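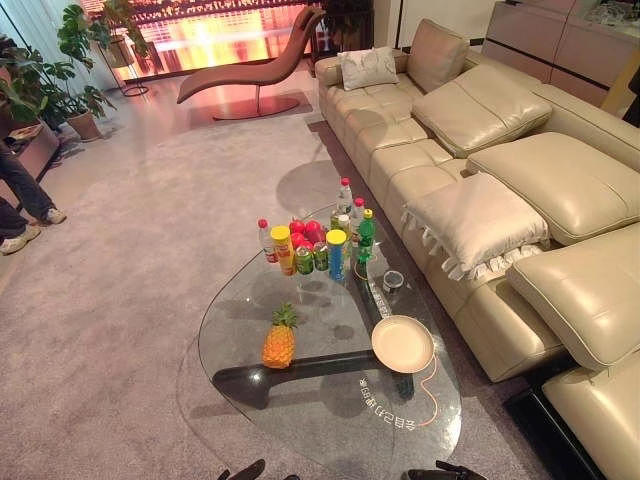 The coffee table at clearing-up time, grippers at the near edge.

The Coffee Table Is Winning

Wed 14 December
By a contributing reader

Search essays, projects, back issues Go

I have spent 497 hours teaching a machine to clear a coffee table. I know the figure because I kept a log, and I kept a log because the forum said serious builders keep logs. Clearing the table myself takes under two minutes, and that includes eating whatever is left in the chip can.

The build is called Temba, after a donkey I met on vacation and failed to lead across a field. It has two arms, two black grippers and a head that sees, and it was put together on a bench at the Traven workshop, where I pay by the month to be near better tools than mine and people who know what they're for. The arm joints came as an Enitz kit. The controller board is a Bovano, bought secondhand, with a previous owner's initials scratched into the heat sink and a temper to match.

My argument is that home robots should be built in living rooms. At Traven we have a test table. It is square, gray and matte, and it holds three wooden blocks. Temba is magnificent at it. By August it was putting blocks in a bin at a rate that made people put down their sandwiches. I took a bow. Then I put it in front of a real table, with a clear glass top shaped like a teardrop, and it behaved like a man looking for a contact lens.

Glass is a mean thing to do to a robot. The depth camera looks at the tabletop and reports carpet. It looks at the table's glossy black base and reports whatever it feels like. Add shadows on the carpet underneath and you have a machine that will reach, with total confidence, for the shadow of an apple.

Then there is the stuff. A block is a block. A clear bottle of water on a clear sheet of glass is a rumor with a red cap. Four apples in a pile are one lumpy object until you take the first, and then they are several objects going in several directions. Soda cans are fine. I have come to love soda cans, and if people would live on nothing else I could ship next week. The plastic pineapple was my own idea, on the theory that a thing with leaves at one end would teach the grippers about choosing an end. Temba has picked it up 75 times and chosen wrong in 17 of them, and I count a wrong choice only when the pineapple leaves the table.

And the cables. Every video of a tidy home robot takes place in a house without cables. I have an orange one curled up by the bottles and a thin orange wire trailing from under a plate or pan, which is to say I have a living room. Lift the plate badly and you lift the wire, and then you have wired the snacks to the furniture.

The workshop view, which I hear every Thursday over bad coffee, is that you should get it working in clean conditions first and add the mess later. It's a sensible view held by people with very clean benches. My trouble with it is that "later" has a way of meaning the customer. I wrote 12 versions of the grasp code against those blocks, and I have deleted all of them, some with feeling. What survived the move to the glass table was the power supply and the emergency stop.

I'll grant the other side this much. Living rooms are a terrible place to solder, and a sofa in pale leather does not forgive flux. Carpet eats M3 screws. You also can't run a belt sander near house plants and expect to be spoken to at dinner.

Still, I'd ask anyone starting this winter to skip the blocks. Go look at whatever surface in your home has the most junk on it and point the arms at that. You'll have nothing worth filming for months. I am at the stage where it does the cans, then the chip can, then thinks for a while.

3 comments

benchgoblin
Dulling spray on the bottles. Yes it's cheating. Tape around the edge of the glass helps too.

oldsolder
Disagree about blocks. You learned your wiring on blocks, you just don't want to say so.

marrow_lane
What are you using for fingertip pads on the Enitz grippers? Mine slide right off anything round. Also my cat has the same problem with glass tables, for what it's worth.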